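The spreadsheet at Edura has a tab called "Regrets." Ritu Srivastava, who runs purchasing for the small home-robotics outfit, says it was meant as a joke and now has more rows than the budget.

We spoke in October, with next year's equipment plan due and her colleague Kobina Ankrah drifting in and out to argue about line 19.

"People think you buy a robot," she says. "You buy a robot the way you buy a horse. Then comes the barn."

The barn, in her case, is mostly software. Before any arm gets ordered, it has to earn its keep in a rendered apartment the team calls Rommont. Vendors find this annoying. Srivastava finds that encouraging.

Rommont, the rendered apartment:
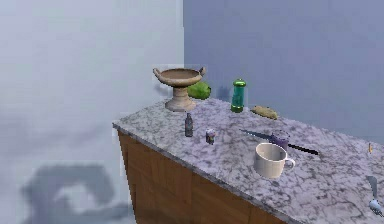
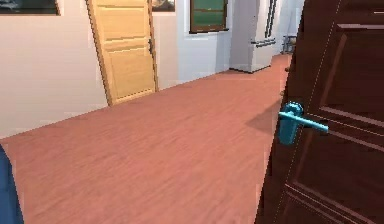
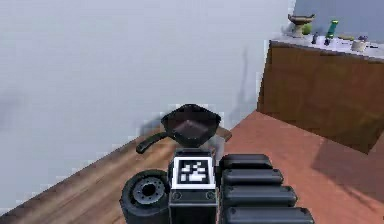
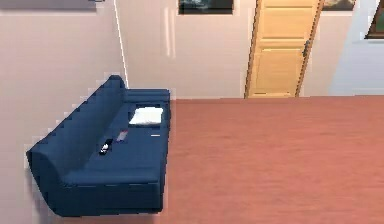 Her rule is that no quote gets signed until the machine has been tried on chores in there, and she holds to it even when a discount is about to expire. "The discount is always about to expire," she says. Ankrah, who has to write the chores, starts with the dull ones. The remote on the blue sofa is a favorite of his – small, dark, and lying near the base of the backrest, where a gripper has to come in at a decent angle. "If the salesman's gripper can't manage that, I'd like to know before the invoice," he says. The frying pan is the other one, with that long handle hanging out to one side, and it has changed her mind about payload more than any brochure did.

Line 19, for the record, is a second gripper. Ankrah wants it. Srivastava has it down as "maybe," in gray type.

"He asked for 2 last year too," she says. "I bought one and he named it."

"Astus," says Ankrah, from the doorway.

What does she budget for that other people forget? Spare fingertips, she says, and cables, and a line of $2000 marked only "shipping, again." She also pays for simulation time up front, having once tried paying for it monthly and discovered that engineers never log off.

She'd rather lease than buy for the first year, and she wants the repair terms in writing before anybody talks color. Ankrah says the color is black. It's always black.

The plan goes upstairs at 5. When I left, line 19 was still gray.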